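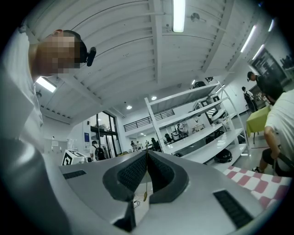
One buyer wrote in to say that a written station standard was worth more to the floor than a second spare gripper, and asked for it to be packed with the hardware. It now is. Every Wakonik hand-held pair from Zusitz ships with the Station Practice Sheet, reproduced in short form on this page.

Wakonik Hand-Held Gripper Pair
Supplied by Zusitz. Station layout to Grolteo practice, level 2.

Overview
The Wakonik pair is used for two-handed demonstration work at table height. The operator holds one gripper in each hand and carries out the task directly. Marker cubes give the pose of each gripper. The sheet covers the station, the operator and the record. It does not cover arm-mounted use, for which see the Bailly mount kit.

Scope of the practice sheet
The sheet applies to any station where two or more people work in the same room during recording. Single-operator rooms may follow sections 1 and 3 only.

1. Floor and clearance
Keep 1000 mm clear between the operator's chair or standing position and the next station. Shelving may stand inside this distance if nothing on it has to be reached during a take. Cables that cross a walkway are covered or taped flat. Bags and cartons are kept off the side from which the operator enters.

2. Work surface
The table is covered with a cloth of one pattern for the whole task set. A change of cloth starts a new set number. Cloth handling is recorded as its own task class, with the grip closed fully before any lift.

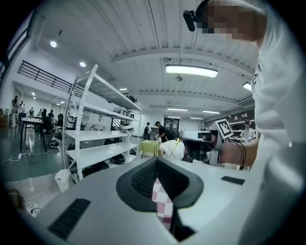 Cloth task, checkered cover, gripper closed on fabric.

Jaw pads are inspected before each set. A pad with a torn edge or a lifted corner is replaced. Do not trim pads. Replacement pads are sold in packs of 30.

3. Markers and cables
Marker faces are wiped with a dry cloth before the first take. No tape, label or glove may cover any part of a printed face. The cable is routed along the wrist with enough slack for full rotation of the hand. If the cable pulls at any point in the movement, stop and reroute it.

4. Tasks with liquid
Open containers are filled to no more than one third. The container is placed within reach of both grippers, with the operator's elbows free of the table edge. Connectors stay outside the cloth area. Spills end the take, and the record is marked as void and kept. 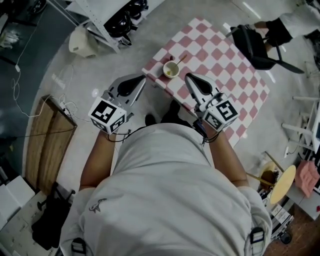
5. Operator time
A work block is limited to 13 takes, followed by a break away from the station. Head-worn devices are removed during the break. The operator may end a take at any time without entering a reason.

6. Records
Each take carries the set number, operator code, cloth code and pad change count. Voided takes are stored with the rest and are not renumbered. Pad change count is reset only when both grippers are serviced together.

Service and spares
Rated service interval: 400 hours per pair
Finger pads: pack of 30
Marker cube: sold singly, left and right are not interchangeable
Wrist cable: sold in pairs
Practice sheet: included, reprints on request

Return both grippers for service, even when only one shows wear. Pairs are matched before dispatch and a mixed pair is outside the terms of the level 2 layout.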